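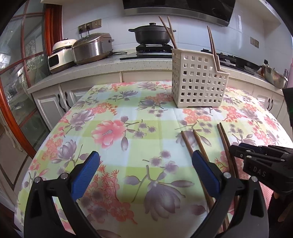 Brayden Fortin wrote:

> I've read the November equipment list twice now and I still don't see why the hand-held grippers are down as a yearly cost. We bought four. We have four. They don't eat. If Plokcombe wants to sell us more of them, fine, but then somebody should say so and call it growth. The same goes for the line that reads "pads, misc." I have approved a lot of things in my life called misc. and I've regretted most of them.
>
> Also, could we please settle whether the arm comes out of this budget or the next one? I have been told both, once by the same person in the same call.

Brayden,

The same person was me, so let me try to do better in writing.

The grippers themselves are a one-time purchase, and you're right that they belong in the other column. I moved them this morning. What stays in the yearly column is everything that wears out, and on a hand-held gripper that's mostly the finger pads, with the odd screw that walks off into somebody's kitchen and starts a new life. Chopsticks are hard on us in a way that mugs never were. You're pinching a thin stick, usually at one spot on the pad, over and over, and a pad that would still be fine for picking up a sponge starts letting a chopstick roll. Reto Rüegg has been swapping them after nearly 90 hours of use. I'd budget on his number until someone has a better one.

So "pads, misc." becomes two lines:

- **Finger pads**, replaced in pairs. Fesance sells them in bags. Plokcombe sells what I'm fairly sure is the same pad, in a box, with a leaflet. The box costs more. I've put down the Fesance price.
- **Screws, pins and small hardware.** A modest figure. I refuse to itemize screws and I suspect you don't want me to.

While I was in there I took out the carrying cases. Everyone uses backpacks anyway.

Then the thing I'd really like to spend money on, which isn't on the list at all: kitchens. Clullska was planned around the bench at Ojeda, and the bench at Ojeda has one table, one gray mat, and lighting like a dentist's. Getting chopsticks in and out of a basket is a decent task there and a much better one in a home, with flowered cloth under the sticks, a glossy stove behind them and a basket with holes in it. We want that mess before we buy the arm, and a day in a borrowed kitchen costs very little next to a day of an arm standing still while we find out what it can't cope with. 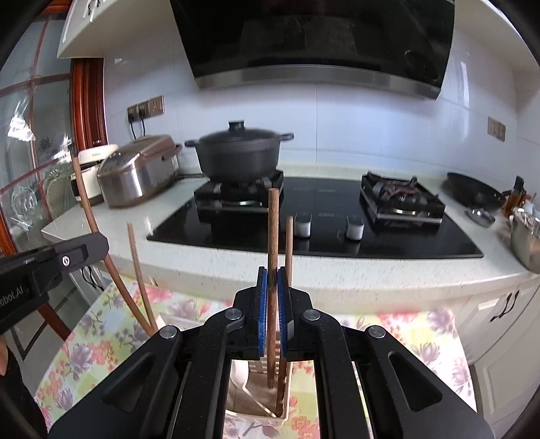

What I'd propose is 2 kitchen days a month through the end of the budget year, two people on each, one gripper per hand. Hatsue Hattori thinks we should pay the households a flat fee and also replace whatever table linen we ruin. I've added both. The linen line is going to look strange to whoever audits us and I'd ask you to let it through.

Now the arm. My vote is next budget. The quote we have covers the arm and the controller, and goes silent on the mount, the cables, the training day and the freight, which together have a way of costing a third arm nobody ordered. Pirmin Kälin has asked for a full quote. Until it comes I'd leave a placeholder row with no amount in it, so that it can't be mistaken for a decision.

One open question, for anyone reading this far: do we want a spare gripper on the shelf? Booker Calloway says yes, on the grounds that a session with one working gripper is a session with one person making tea. I lean yes too, but it could wait for the November order if the total is getting uncomfortable.

The revised sheet is in the usual folder. The old one is there as well, under almost the same name. Please open the one ending in "b". If you still hate it, reply to the list and not just to me, I'd like company.

Reto, could you check the pad quantities before Brayden does?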